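Chore station inspection checklist, with my comments
Draltwood workshop, 1 June 2021. Checked by Kylie Ruawai 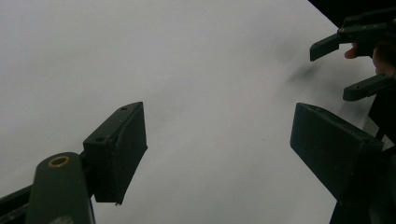 Warrick keeps asking me when a machine will wipe down the benches for us. My answer is still "not this year," but we keep trying, so the list has to get done before each session. Comments are mine, complain to me.

1. Work surface clear and flat
OK. Specks are fine, crumbs are not (I mean you, Neville).

2. Finger pads tight, no cracks
OK with comment. Chips and scuffs can stay as long as the pad doesn't wobble when you push it sideways. If it wobbles, stop and find a screwdriver.

3. Both grippers open and close all the way
OK. I do this 3 times each, slowly.

4. Fingers and sleeves clear of moving parts
OK. Roll your sleeves up!

5. Cloth folding, arm running by itself
FAIL. It folded one dish towel nicely and then spent 60 seconds pinching at air. I still fold faster – and I hate folding.

6. Sorting screws into bins
Partial. Big ones, yes. Small ones end up on the floor, so sweep before you leave.

7. Stop button within reach
FAIL, then fixed. It was behind the Merrick cabinet again. Please leave it on the bench.

Still open: item 5. Akosua wants another try in July with thicker towels.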